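4. Screening a Party Against the Restricted Lists

This section covers the daily screening of customers, consignees and end users in Catar. It assumes you have installed the program, signed in with a compliance role, and completed the list setup in Section 3. If your account shows "View only" next to your name, ask your administrator to change the role before you continue.

4.1 Before you start

Check the list date in the lower left corner of the main window. It should match the last update your office received. In the copy used for this guide the date reads 11 Apr 2024 and the combined list holds 2,324 entries. Your own number will differ.

Caution: Do not screen against a list marked "Expired" in red. The program will let you run the search, but the result cannot be saved to the shipment record.

4.2 Running a single search

1. Open the Parties tab and click New Search.

2. Type the full legal name of the party. Leave out endings such as Ltd. or Inc. The program adds the common ones by itself.

3. Choose the country of registration. If the party ships from a different country, enter that one in the second box.

4. Set the match level. Level 4 is the default and suits most names. Level 2 returns far more near matches and should be used for names carried over from another alphabet.

5. Click Run. A search of the full list takes roughly 2 seconds on an office network.

Note: Accent marks are ignored at every level. A search for Baláž also returns Balaz.

4.3 Adding the goods

Sanctions on technology transfers often depend on what is being shipped as well as who receives it. For this reason each search has to be tied to at least one item before it can be closed.

1. In the search result, click Link Item.

2. Pick the item from your catalog, or click New Item and enter the part number, the control code and a plain description.

3. Attach any data sheet or photo you have on file. Files go in the Attachments box and appear in the item record in the order you add them.
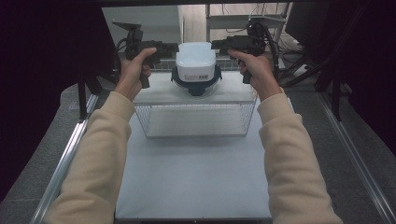 Two hand-held grippers and a lidded food storage container on a white tabletop.

4. Enter the stated end use in the customer's own words. Do not shorten it.

5. Click Save Item. The control code turns green once it has been checked against the country you chose in 4.2.

Caution: A green code means only that the code exists and is in force. You still have to decide if a license is needed.

4.4 Handling a possible match

A possible match puts the shipment on hold and opens a review form.

1. Compare the address, date of registration and other names on the form with your customer file.

2. Select Same Party, Different Party or Cannot Tell.

3. Write your reason in the notes field. The form will not accept an empty field.

4. Send the form to a second reviewer. In the Brekutdale office this is Rhea Ocampo, or Arnel Tolentino when she is away.

If the screen shows message 553, the second reviewer has the record open. Wait until it is released and send the form again. Do not start a new search for the same party, as this creates a duplicate hold that only an administrator can clear.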